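Keeping the Peace at a Political Dinner Table

Household tips, updated 14th May

Every family has one subject that should never be raised before dessert. In ours it used to be parking. These days it is elections, free speech, what may be taught in schools, and whether the person across the table has lost their mind since March. You can't vet your relatives' opinions at the door, but you can run the kitchen and the dining room so that the opinions do less damage.

Seat by volume

Forget seating by party. Two people who agree with each other will get just as loud as two who don't, and they'll go on longer. Put your loudest talkers on the same side of the table with one quiet eater between them. They will have to lean across a plate of food to make eye contact, and most people lose interest by the second lean.

Serve food that needs work

Artichokes, crab legs, corn on the cob, ribs. Nobody has ever finished a speech about the Supreme Court with butter on both wrists. Soup is a mistake, as it leaves one hand free for pointing.

Time the courses

Put something on the table every 40 minutes, even if it's only a bowl of olives. I set the oven timer and let it ring a few seconds longer than it needs to. A debate on voting age can survive a lot, but it struggles against "Who wants the crispy corner?"

Treat the linen as a casualty

Use a cloth you can wash hot, and keep a spare folded on the sideboard. Red wine goes over at the exact moment somebody says "with respect." Blot, don't rub, then cold water and a little dish soap. For gravy, scrape first with a dull knife. My good Winamora tablecloth comes out for christenings and for years with no ballot.

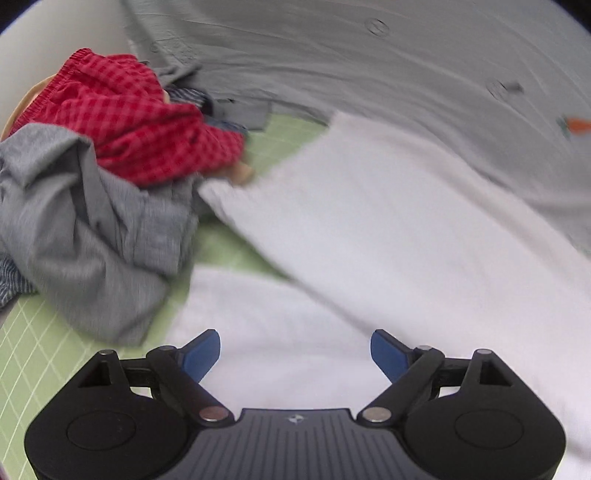
Give the phones a home

A bread box by the door works well. So does a deep salad bowl with a lid. Fact-checking at the table has yet to change a mind in my dining room — it just lets the potatoes go cold while two adults compare search results. Allow one look-up per guest, after coffee.

Hand out chores early

Anyone who begins a sentence with "What people don't understand" gets the carving knife sharpener, or the trash. Drying dishes is better still. It's hard to denounce a cousin who is passing you wet forks.

Send them home with leftovers

Save your takeout tubs through the winter and label the lids with tape. Cooked meat keeps 3 days in the fridge, which is longer than most of the grudges.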